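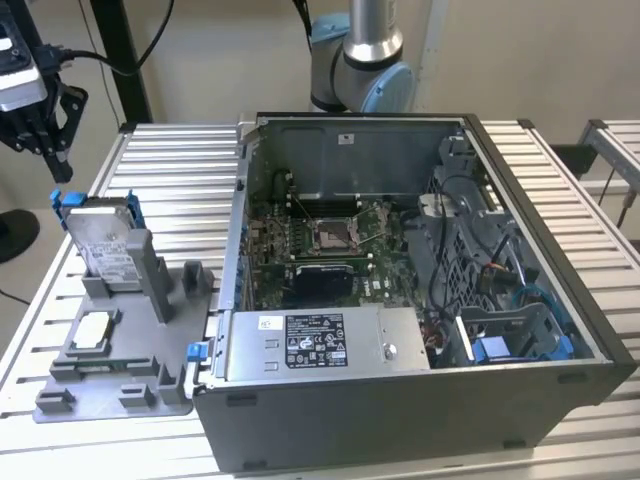

Havbridge Releases Bench Results on Desktop PC Reassembly

Havbridge, a developer of workcell software for repair and refurbishing shops, released results Saturday from a bench study of robotic computer reassembly. The study covered 37 work steps, including processor placement, hard drive insertion and cable routing.

The cell completed 19 of the 37 steps without operator help. Parts presented in a fixture at a known position gave the most repeatable results. Loose cables remain the main obstacle – a wire that shifts after the case is opened can block a drive bay and stop the cycle.

"A technician pushes a cable aside and keeps going," said Nayeli Cárdenas, head of applications. "Our cell stops and asks for help. We do not consider it ready to run a repair bench unattended."

The results are drawn from 3,000 logged attempts. Processor sockets were tested separately, as a misaligned part can bend contacts and scrap the board.

Havbridge does not plan to offer a household version. Amanuel Tsegaye, who led testing, said home repair involves too many case designs for the current fixtures.

A second round, with 4 additional cable-handling steps, begins in July at the Zornthorpe site.

Media contact: Maricruz Ayala, Havbridge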